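大理石纹台面日常清洁与去渍，一步一步来

发布于 21/08/2024　栏目：家居保养

家里有一块浅色带纹路的台面，看着是真舒服，打理起来也是真要花点心思。我自己家的那块用了好些年，茶渍、酱油、柠檬汁，该遭的罪一样没少遭，慢慢也就摸出了一套办法。今天把它从头到尾写下来，写得有点啰嗦，您泡杯茶，慢慢看就好。

先弄清楚您家的台面是什么

市面上“大理石纹”的东西很多，有天然石材，有人造石，也有贴面的板子，远看差不多，脾气却差得远。天然大理石最怕酸，白醋、柠檬汁滴上去，过一会儿就可能留下一块发乌的印子；贴面的板子不太怕醋，倒怕接缝处长时间泡水，边上会鼓起来。

实在分不清的话，翻过来看看背面和侧边。天然石头的纹路是一直走到边上、走进石头里去的，贴面的往往只在表面一层，侧边能看到接口。还拿不准，就一律按天然大理石来伺候，手轻一点总不会错。

要准备的东西

两块超细纤维布（一湿一干，别混着用）
中性洗洁精
小苏打一小包
300毫升的喷壶一个
保鲜膜、一卷胶带
软毛旧牙刷
石材养护剂（可选，我用的是Bokimance的，别家的也行，认准“中性”两个字）

第一步：每天的擦拭

喷壶里装满温水，滴两三滴洗洁精，轻轻晃匀，千万别使劲摇，不然一喷全是泡沫，擦到您怀疑人生！先用干布把面包渣、盐粒这些掸掉，再喷水，再用湿布顺着一个方向擦。掸这一下很要紧，盐粒和砂糖夹在布底下来回磨，日子久了，台面的光就一点点没了。

湿布擦完，换清水再过一遍，最后用干布收干。我妈那一辈人喜欢让它自己晾着，结果水干了留下一圈一圈的白印，斜着光一看特别明显。多擦这一遍，也就半分钟的事。

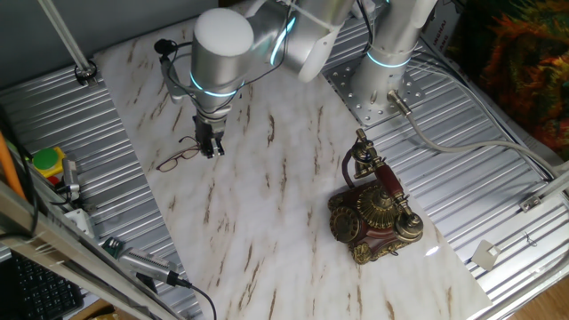

至于多久做一次彻底清洁，我的习惯是每周挑个空闲的晚上，把台面上的瓶瓶罐罐全挪开，连底下那一圈也擦到。油瓶底下最容易藏东西，黏黏的一圈，时间长了颜色会往里走，到那时候就不是一块湿布能解决的了。

第二步：对付已经有的污渍

茶渍和咖啡渍，用小苏打加一点点水，调成牙膏那样的稠度，厚厚地敷在印子上，盖上保鲜膜，四周用胶带贴好，放一个晚上。第二天揭掉保鲜膜，让它自己干透，再用湿布轻轻抹走。一次不行就再来一次，我家有一块老茶渍敷了三回才淡下去，急不得。

油渍也用同样的办法，只是敷之前先用洗洁精水擦一遍，把面上的浮油去掉。

酱油和红酒，最好的办法是当场处理：拿纸巾按下去吸，不要抹！一抹就摊开了，本来指甲盖大的一点，能给您变成巴掌大。

如果是酸咬出来的乌印，那不是脏，是表面的光泽受损了，怎么擦都擦不掉的。小面积可以试试石材抛光粉，面积大的话还是请师傅上门吧。去年六月我不服气，自己磨了一下午，磨完比原来还花，最后照样打电话找人，这个学费您就别再交了。

第三步：缝隙和边角

台面和墙之间那条胶缝，用旧牙刷蘸洗洁精水，一小段一小段地刷，刷完马上擦干。要是胶已经发黑，多半是霉长到里面去了，刷不出来，把旧胶割掉重新打一道更省心。割胶的时候刀片放平，慢慢走，别把台面划了。

第四步：养护

天然石材隔一阵子要补一次防护。想知道该不该补，滴几滴清水在台面上，等十来分钟，水珠还圆滚滚地立着，就不用管它；要是水底下的颜色变深了，就该补了。把台面擦净晾透，养护剂倒在布上（别直接倒在台面上），薄薄地抹一层，按瓶子上写的时间等着，再用干布把多余的擦掉。抹厚了会发黏，还容易沾灰。

几样不要用的东西

钢丝球、去污粉、洁厕剂、84消毒液，这几样请离您的台面远远的。白醋也是，网上很多方子都爱写白醋，清理水壶水垢确实好用，天然大理石可受不了。

滚烫的锅也别直接往上放，垫个隔热垫。切菜还是老老实实用砧板。

您家的台面要是有什么疑难杂症，欢迎在下面留言，写清楚材质、沾的是什么、放了多久，我看到了都会回的，有时候晚上回得慢些，别着急。下一篇打算写不锈钢水槽的水垢怎么去。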